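Gevex opens Zavudholm test kitchen to home cooks in July

ZAVUDHOLM - Gevex, the mail-order spice and dry goods company, will open its test kitchen to the public starting in July. Doors at 10 a.m. Sign-up at the front desk or by phone, no online booking yet.

The program runs 13 evening classes plus a free tasting hour. Class size is kept small. 200 places in all for the first season, and 830 people already on the mailing list, so early calls are a good idea.

"We wanted people cooking with this stuff, not just reading the label," said Mirjam Riedl, head of product at Gevex. "Bring an apron. We have the rest."

First classes are led by Ha-rang Ryu (pickles and quick ferments) and Spyros Vrettos (beans, lentils, slow pots). Byung-chul Moon takes over for the baking block, rye and caraway mostly. All recipes are printed and go home with you.

Also new: the Curnau line, 2 salt blends and a smoked paprika, on sale at the test kitchen first and in stores later. Vītola, the company's long-time packing partner, is handling the refill tins. Bring back an empty tin, get money off the next one. Details at the counter.

Parking is behind the building, enter from the side street. Step-free acess at the main door. Please tell us about allergies when you sign up, nuts and sesame are used in most of the classes.

Press contact: Severyn Sydorenko, Gevex communications. Interviews and recipe samples on request, mornings are best to reach him

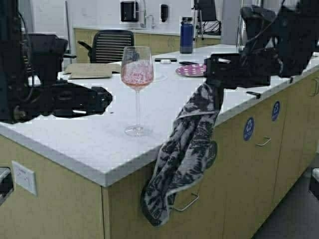

White countertop and light wooden cabinets, with a patterned dish towel in charcoal and pale gray.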